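The return of the small kitchen

For years the advice to anyone doing up a house in Brastham was to knock through. Walls came down, dining rooms vanished and the kitchen spread to the back door. Now some owners are putting the walls back.

Novley, a joinery firm on the edge of the town, built 23 kitchens last year and seven of them were in rooms that had been closed off again. Customers mostly complain of noise and cooking smells. Heating bills come up as well, particularly in November.

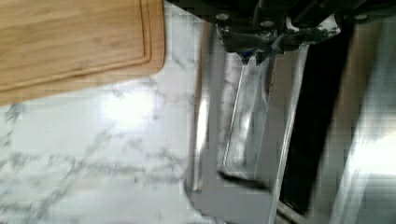
Closing off a room costs less than opening one. A plain stud wall with a door in it can be had for £3000, plastered and painted, and there is no steel beam to pay for. The work usually takes three weeks. Sockets and light switches should be settled before the boards go up, and the cooker hood needs an outside wall if it is to be of any use.

Light is the usual worry. Several houses on the Shboul estate have a glazed panel above the door, which borrows daylight from the hall. Others have kept a serving hatch, last fashionable when the estate was built.

Estate agents are divided on what it does to the price.

Contact us | © Brastham Magazine 2020 | Back to top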